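Tuesday, October 27, 2020

1/ Right, I promised a thread on the old Kesthorpe to Osley railway line and I have finally got a pot of tea and a free evening, so off we go. It's a footpath now, it's flat nearly all the way, and I think it's the best walk in the county!

2/ Quick background for anyone new. The line was a single-track branch that carried milk, turnips, schoolchildren and one very slow passenger train in each direction, morning and evening. The track was lifted decades ago, and the council put a cinder path down on the trackbed. Most of it is still there if you know where to look.

3/ Start at Kesthorpe, behind the Co-op. The station itself is gone (it's the car park) but the stationmaster's house is still standing and you can tell it straight away by the fancy bargeboards. Same pattern as the ones at Osley. I get a little thrill every single time.

4/ The platform edge survives too! Go to the far end of the car park, past the recycling bins, and there's a line of blue bricks with a diamond pattern in the grass. Those were for grip in wet weather. I walked over them for six years before I noticed.

5/ From there you go under the road bridge and into the first cutting. It's dark and drippy and full of hart's tongue fern, and in May the banks are solid wild garlic for a good 800 yards. You smell it long before you reach it.

6/ Someone asked last time about the numbers painted on the bridges. Every bridge on the branch had its own number, counting from the junction, and the plates were cast iron. Most have been pinched, but the road bridge at Kesthorpe still has its one. It's on the north side, quite high up, behind the ivy.

7/ After the cutting it opens out and you're up on the embankment, with the river on your left. On a clear day you can see the church at Osley from here, which makes you think you're nearly there. You are not nearly there.

8/ Now my favourite bit. Long Halt. It was one wooden platform and a hut in the middle of a field, put in for a farmer who had sold the railway his land and wanted a train in return. Good for him! The hut rotted away years back but the gate and the little path to the farm are still in use.

9/ If you poke about in the hedge by the halt you'll find a concrete post with a rusty bracket on top. That held the oil lamp. The guard had to climb down and light it in winter, then climb back up and put it out again at the next stop's request. I have read this in two different books and they don't agree on how it worked, so if your grandad was a guard please get in touch.

10/ Gradient posts! There's one left, 200 yards past the halt, and it says 1 in 283 on one arm and L for level on the other. People who don't like railways walk straight past it. I have a photo of myself hugging it and no, I won't be posting that.

11/ Practical stuff, as I always get asked. It's fine in trainers from spring to early autumn. After that, wear boots - the stretch beyond the halt floods and the puddle goes right across. Pushchairs are all right as far as the first gate, then there's a kissing gate that only takes the folding kind.

12/ Dogs will love it. Lead on through the farm bit please, there are sheep both sides and the fence has seen better days. There is a bin at Kesthorpe and a bin at Osley and nothing in between.

13/ The viaduct is the bit everybody comes for, and fair enough. Five arches over a stream you could step across. It looks far too grand for the job. The engineer was expecting a much bigger railway, I think, and a lot more turnips.

14/ You can get down underneath it by the steps on the Osley side. Go slowly, they're slimy. Once you're down, look up at the second arch and you'll see the bricks change colour halfway round. The story I was told is that the first brickworks went bust and they had to buy from another one. I've not managed to prove it but I want it to be true.

15/ Cake news. The Drikano tearoom by the goods yard at Osley is doing takeaway through a hatch. Cheese scones, ginger cake, tea in your own flask if you bring one, and there's a jar for the path fund where 50p gets you a paper map. The map is lovely, hand drawn, and wrong about the toilets.

16/ The toilets are by the church. Not by the goods yard. I have learned this the hard way, twice.

17/ The goods shed is worth ten minutes. You can't go in, but there's a gap in the big doors and you can see the old crane base and the loading deck. The owners keep it very tidy. Check the end wall for the ghost of some painted lettering too, you can make out COAL and then it fades off into something that might be LIME.

18/ Getting back: same way you came, or the bus from the war memorial, which is every two hours and not at all on a Sunday. I nearly always walk back. The light's different, and you spot things you missed. On Saturday it was a set of iron hinges in a wall that I must have passed a hundred times.

19/ Books, for the keen ones. The parish history has one good chapter and a pull-out timetable. The library at Kesthorpe has a folder of cuttings you can ask for at the desk (ring first, they're only letting people in by appointment). The old large-scale maps are all free online now and I have lost whole weekends to them.

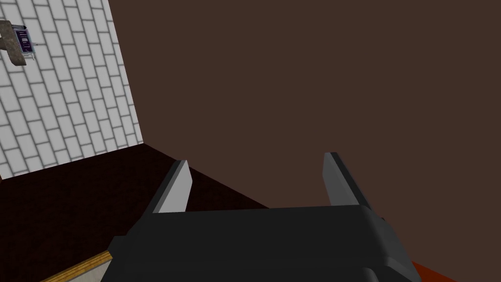 20/ Next thread will be the other half, Osley down to the junction, which is rougher going and has a tunnel mouth you can stand in but not walk through. If you've got old tickets, snaps or family stories from the branch, my messages are open and I would be so pleased to see them. Tea's gone cold. Night all!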